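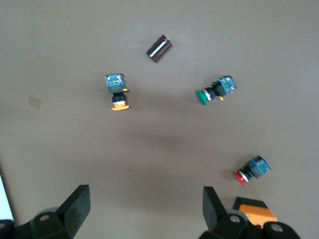
Why I stopped asking for estimates in the first week

When a new project starts, the first question is almost always the same: how long will it take? I was a project lead for seven years in a company called Troter, and I asked this question myself on the first day of every project. Now I think it is a bad question to ask so early, and I want to explain my opinion.

In July we began to move the order system of a client, Meireles, to a new platform. On the second day I had a spreadsheet with 742 hours in it. The number looked serious. It had a column for each person and a column for risk, and my manager liked it very much. The problem is that the people who gave me the numbers had not yet opened the old code. They gave me a number for the reason that I asked for one, and because it is not pleasant to say "I don't know" in a meeting with the client.

After this, the number began to live its own life. It was copied in the contract, then in the plan of the sales department. When the developers found that the old system kept prices in two different places, with different rounding, they did not say it loudly. They tried to fit the extra work inside the hours which were already promised. I don't blame them. I would do the same.

Some colleagues tell me that the client needs a number, or there will be no budget. I agree that the client needs something. But in my experience most clients can accept a small fixed period at the beginning, with a clear price, if you tell them what they will receive at the end of it. With our next client, in Jollodton, we sold two weeks of reading and small trials. We wrote no plan at all in this time. At the end we gave them a list of what we understood, a list of what we still did not understand, and only then a range of hours. The range was wide, and they complained a little about that. They signed anyway.

There is another objection, and for me it is stronger. A team without a date can read and discuss forever. I have seen this also, in an internal tool we called Paststead, where we studied the subject so long that the department who wanted it bought another product. So I do not say that a team should work without limits. The limit should be on the time of learning, and it should be short enough to feel a bit uncomfortable.

What I would like to see less is the false precision. If somebody writes 2,062 hours in an offer, I want to ask where the last two came from. Usually they come from a formula in the sheet, and the person who wrote the formula has left the company.

Maybe in other fields it is different. If you build the same kind of house many times, you can probably estimate on the first day and be right. In software we rarely build the same house, even when the client tells us it is the same.

22 Sep 2020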